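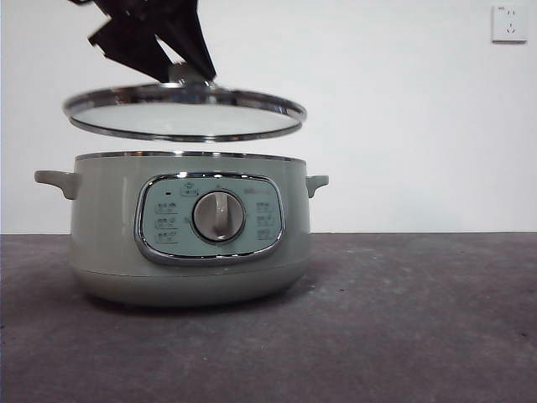 The green pot, with its glass lid up in the air.

I've wanted to see the Wostavel training center since I was old enough to pretend I was sick on match days, so when the club put up a page saying they'd let the public in for an afternoon, I had my name down within the minute. Then I told my cousin, who also put her name down, and then we spent two weeks arguing over who was going to drive. (I drove. Four hours, most of it behind trucks.)

For anyone who doesn't follow women's soccer below the top division, Wostavel play in green and white, they went up last season on goal difference, and their ground at Dravotthorpe is one of those lovely old places with a stand on one side and a hedge on the other. The training center is a couple of miles out of town, past a garden store and a school. We missed the turn twice. There is a sign, but it faces the other way, so you only see it once you've given up and turned around!

They let 83 of us in, split into groups, and our group got Nerea Salcedo, who runs the academy sides and talks faster than anybody I have ever met. She started before we'd all got our wristbands on. First stop was the main field, where the under-17s were doing a passing drill in a square that kept getting smaller. From the TV you really don't get how hard they hit the ball over five yards. The sound of it! A man next to me tried to film it and got a ball in the shin, and the girl who'd kicked it was so embarrassed she apologized to him three separate times.

The coach in charge was Régis Caron, who I remember as a player, a left back with enormous sideburns. The sideburns are gone. He stopped the drill every minute or so and moved someone half a step over, then started it again, and I'll admit I couldn't see any difference until my cousin pointed out that the passes had stopped going behind people. She played in college and is unbearable about it.

After that we went indoors to the gym, which is smaller than I pictured. Lots of racks, lots of rubber flooring, and a big clock the players hate (Nerea's word). One of the physical trainers, Pylyp Symonenko, got two kids from our group to try the jump test, where you leap off a mat and it tells you how high you went. The younger one beat her brother and I don't think he's over it. Pylyp also talked for a good while about hamstrings. He said the weeks he worries about are the ones with a long bus ride before the game, and the trip to Itlow is the worst of the season, because the road is slow and there's nowhere decent to stop. They've started leaving the day before. It costs them a hotel, but he said the first halves have been a lot better.

I asked him about the knee injury to Vega Paredes, who is my favorite player and has been out since the winter, and he gave me the kind of answer you give a stranger in a replica shirt. Fair enough. But then we came around the corner and she was right there, on an exercise bike, with headphones on! She waved. My cousin says I waved back with both hands. I have no memory of it.

The part I hadn't expected to like was the video room. It has a low ceiling and a screen at one end and chairs that came from somewhere else, a movie theater by the look of them. Rosalía Casado does the match analysis, and she ran us through the second goal against Jang from the last home game. I was at that game. I'd have told you it was a lucky bounce. She showed us the winger drifting inside three times in the ten minutes before it, and each time the full back went along with her, and the fourth time nobody was left out wide and that's where the ball went. She played it forward and back until even the kids were calling out the gap before it opened. Then somebody's dad asked if the referee should have given offside on the first goal and we lost ten minutes to that.

Lunch was rolls and soup in the dining room, and you could sit wherever you wanted, so we ended up with a couple who have had season tickets since before the stand had a roof. They told us the crowd used to be so small you could hear the substitutes complaining. Now they get roughly 500 for a normal game and more for Itlow, who bring a drum.

A few practical things if they run it again and you're thinking of going. Wear real shoes, because the path between the fields was soaked and I had on canvas ones. The parking lot fills up early and the overflow is on grass. The shop only took cards. They had last season's away shirt marked down to 23, in every size except mine, so I bought a scarf I don't need and a pennant for the car. Autographs were at the very end by the front door, and the line went quicker than it looked.

We did stay for the last bit, a short game between the under-17s and a mixed team of staff. Régis played left back, naturally. He got turned inside out by a tiny winger in orange boots and just stood there with his hands on his hips, laughing. It finished 2-2, with Nerea claiming there should have been a penalty, and she was still claiming it when we were walking back to the car.

My cousin drove home, since I'd done the trucks. We've already looked up the next home game, and she wants to sit on the hedge side.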